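Réf. 1765 · Brosserie Rarnach · Fabriqué à Konmont

# Le coffret Gonereck, neuf brosses à dépoussiérer pour toute la maison

On nous demande souvent, à la boutique, quelle brosse acheter « pour la poussière », et nous voilà partis pour une demi-heure de conversation, parce que la poussière d'une bibliothèque n'a pas grand-chose à voir avec celle d'un abat-jour plissé, ni avec celle qui se loge dans les moulures d'un cadre doré (la pire, si vous voulez notre avis !). C'est à force de ces conversations que nous avons composé le coffret Gonereck. Il réunit les brosses que nous mettions de toute façon dans le panier des gens, une par une, en leur disant « prenez aussi celle-ci, vous verrez ».

Elles sont montées à la main dans l'atelier de Konmont, en hêtre huilé, et rangées dans une boîte à couvercle coulissant que beaucoup de clients gardent ensuite sur une étagère, bien en vue. Nous en sommes assez fiers.

## Ce que contient le coffret

- **La grande plate**, soies de chèvre blanche, pour les meubles vernis et les dessus d'armoire
- **La brosse à livres**, deux rangs de crin serrés, manche droit
- **La Ha**, notre plus douce, en poil de chèvre très long
- **La coudée**, pour les radiateurs et l'arrière des tuyaux
- **La brosse à cadres**, étroite, en soie de porc claire
- **Le blaireau rond**, pour les bibelots, les lampes, les touches de piano
- **La brosse à textile**, crin court, pour les abat-jour et les galons de rideaux
- **La petite raide**, pour les rainures, les charnières, les grilles
- **Le pinceau plat**, pour tout ce qui reste

Vous trouverez aussi dans la boîte un peigne en laiton, qui sert à démêler les soies après lavage, et un carré de lin.

## La Ha, puisqu'on nous en parle tout le temps

Il faut bien lui consacrer quelques lignes. La Ha est née d'une commande particulière : une dame qui collectionnait les papillons sous verre, et qui voulait nettoyer l'intérieur des boîtes sans déplacer un grain d'aile. Byung-chul Sun, qui dirige l'atelier, a repris trois fois le montage avant d'être content de lui. Les poils sont laissés dans toute leur longueur, jamais coupés au bout, et c'est cette pointe naturelle qui donne une caresse aussi légère. On la tient presque à l'horizontale et on la laisse travailler. Si vous appuyez, vous perdez tout le bénéfice de la chose.

Nous la recommandons pour les fleurs séchées, les maquettes, les plumes, les feuilles des plantes fragiles, les pastels encadrés sans verre (avec beaucoup de prudence, et plutôt après avoir demandé conseil à un restaurateur). Elle est aussi vendue seule, en taille courte ou en taille longue. Celle du coffret est la longue.

## Le bois, les soies, la colle

Le hêtre vient de coupes proches de Konmont. Il sèche à l'air sous le hangar avant d'être tourné, puis reçoit deux couches d'huile de lin. Au début, le manche paraît un peu mat et même un peu sec sous les doigts. Laissez-lui quelques semaines de ménage, il prendra une belle couleur de croûte de pain.

Les soies sont tirées au fil sur la grande plate, la brosse à livres et la brosse à textile : on passe chaque touffe en boucle dans son trou et on la serre par derrière, avec un fil continu, avant de refermer le dos. C'est long. Les autres sont montées en virole ou collées, selon leur forme, et nous préférons le dire clairement, car certains confrères écrivent « tiré main » sur des coffrets entiers où une seule brosse l'est.

La Rarnach ne produit pas plus de 3000 coffrets par an, et l'atelier ferme en juillet. Si vous commandez à la fin du printemps pour un cadeau d'été, écrivez-nous un mot avant, nous vous dirons franchement ce qui reste en rayon.

## Par où commencer

Toujours par le haut, vous le savez déjà. Pour une bibliothèque, sortez les livres par petites piles, tenez chaque volume bien fermé et brossez la tranche de tête en partant du dos vers l'extérieur, pour que rien ne glisse entre les pages. Passez ensuite la grande plate sur la tablette vide. Un mur de livres occupe facilement un après-midi, avec les pauses de lecture, et nous n'avons jamais trouvé comment les éviter !

Les cadres demandent de la patience : la brosse étroite dans les creux, le blaireau sur les reliefs, et surtout pas de chiffon humide sur une dorure. Quand une écaille bouge, on arrête.

Pour les radiateurs en fonte, étalez un journal dessous et passez la coudée de haut en bas entre les éléments. Il tombera des choses. Un client y a retrouvé une boucle d'oreille et une carte de bibliothèque.

## Et les appareils ?

La question revient à chaque foire. Oui, la petite raide convient aux grilles d'aération, aux façades de radio, aux dessous de machine à coudre. Pour un ordinateur de bureau, elle fera très bien l'extérieur du boîtier et les ouïes. À l'intérieur, tout doit être éteint et débranché, et nous vous conseillons un pinceau antistatique vendu pour cet usage : les soies naturelles, par temps sec, peuvent se charger en frottant, et nos brosses n'ont pas été pensées pour l'électronique à nu.

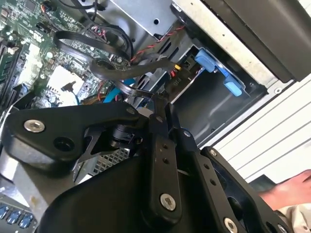

*Dans un ordinateur de bureau ouvert : une carte mère verte, très garnie en petits composants.*

Sur un clavier, en revanche, le blaireau rond fait merveille, et il passe très bien aussi sur les boutons d'une chaîne hi-fi ou autour des objectifs photo (le tour seulement, laissez les lentilles tranquilles).

## Laver et ranger

Secouez la brosse dehors après chaque usage, ou tapotez-la contre le rebord de la fenêtre. Deux lavages par an suffisent : eau tiède, un peu de savon de Marseille, les soies vers le bas, sans faire tremper le bois. Rincez, pressez dans le carré de lin, démêlez au peigne et laissez sécher à plat, loin du poêle. La Ha se lave à part et seulement quand elle en a vraiment besoin.

Rangez-les dans leur boîte une fois bien sèches. Un morceau de cèdre au fond éloigne les mites, qui aiment le crin autant que vos pulls.

## Réparation

Toutes les brosses tirées au fil peuvent être regarnies à l'atelier. Vous nous envoyez le manche, même fendu, même vilain, et Byung-chul vous répond avec un devis avant de toucher à quoi que ce soit. Les manches anciens d'autres maisons sont les bienvenus aussi, quand les trous sont encore sains.

## En pratique

| | |
|---|---|
| Nom | Coffret Gonereck |
| Référence | 1765 |
| Contenu | 9 brosses, un peigne en laiton, un carré de lin |
| Bois | Hêtre huilé |
| Garnitures | Chèvre, crin de cheval, soie de porc, blaireau |
| Boîte | Hêtre, couvercle coulissant |
| Gravure | Initiales sur le couvercle, sur demande |

La gravure ajoute quelques jours au délai. Indiquez les initiales dans le champ « message » de la commande, en majuscules, et relisez-les, s'il vous plaît : une boîte gravée ne peut être ni reprise ni échangée.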